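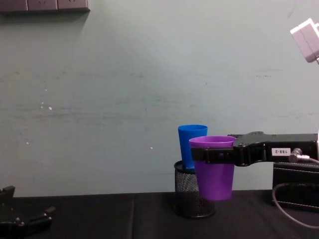 La tía abuela había dejado dicho que la casa de Tinden no se vendiera hasta que alguien de la familia pasara en ella un invierno entero, y como mis primos tenían niños, oficinas y una idea muy firme de lo que es la calefacción, el invierno me tocó a mí. Llegué en el autobús de la tarde, con una maleta prestada, dos mantas y un tarro de miel que mi madre me había metido en el bolso sin preguntarme, porque mi madre cree que la miel lo arregla casi todo, incluidas las herencias.

El pueblo queda a 30 kilómetros de Zudbridge, por una carretera que sube con tanta calma que uno no se entera de que está subiendo hasta que le duelen los oídos. La panadera me vendió una hogaza y me dijo, mientras buscaba el cambio en el delantal, que me parecía a la difunta en la manera de mirar el pan. Yo había visto a mi tía abuela unas cuantas veces en la vida, casi siempre en agosto y casi siempre dormida en una silla del patio, así que no supe si darle las gracias. Se las di, por si acaso, y me llevé también unas magdalenas.

La primera noche encontré las cartas. No estaban escondidas, ni mucho menos: ocupaban el cajón de los cubiertos, atadas con hilo de cocina, y los cubiertos vivían en una lata de galletas encima de la nevera. Todas venían de Mahasneh, un puerto del que yo no había oído hablar nunca, y todas empezaban igual, «Querida mía, aquí sigue el viento». Me prometí no leer más que una. Leí hasta que se me enfrió la sopa, la volví a calentar y se me enfrió otra vez.

El hombre que las escribía (porque era un hombre, y carpintero de barcos, eso lo averigüé a la tercera) no hablaba nunca de amor. Hablaba del precio de la brea, de una gata tuerta que dormía en el taller, de cómo se sabe por el olor si una tabla va a abrirse. Preguntaba por el nogal. «¿Ha dado nueces el nogal?», al final de cada carta, antes de la firma, que era una sola letra tan retorcida que lo mismo podía ser una jota que un anzuelo. Y yo, que había cruzado el patio a oscuras arrastrando la maleta, no recordaba ningún nogal.

Por la mañana salí a mirar, en zapatillas y con el abrigo encima del pijama. Había un tocón, ancho como una mesa de camilla, y sobre el tocón una maceta con romero. El vecino de enfrente, que estaba partiendo leña y que tardó lo suyo en decidirse a saludarme, me contó que el árbol se había caído una noche de tormenta, hacía ya muchísimo, y que mi tía abuela no quiso que se llevaran la madera. La mandó aserrar en Tirov y la embarcó. ¿Adónde? Ah, eso él no lo sabía. A ella le había costado 1000 coronas, un disparate para la época, y durante años en el pueblo se habló de aquello como de una locura pasajera, igual que se habla de unas fiebres.

Volví a la cocina y busqué la última carta del montón. Era la más corta de todas. El viento seguía, la gata se había hecho vieja, la brea estaba por las nubes. «Ha llegado el nogal», decía después. «Con él estoy haciendo la barca, y me queda tablón de sobra para un banco, por si algún verano te apetece sentarte.»

Entonces me acordé de los agostos, de aquella señora dormida en el patio, y pensé que yo siempre había dado por hecho que venía de no hacer nada. Mi madre me contó por teléfono, esa misma tarde, que cada julio la tía abuela se marchaba a tomar unas aguas y regresaba morena, cansadísima y con sal en los zapatos. A la familia le extrañaba un poco lo de la sal. Pero era una mujer muy suya, dijo mi madre, y me preguntó si me estaba tomando la miel.

Le dije que sí. Luego até otra vez las cartas con su hilo, las dejé en el cajón, junto a nada, y saqué una cuchara de la lata de galletas.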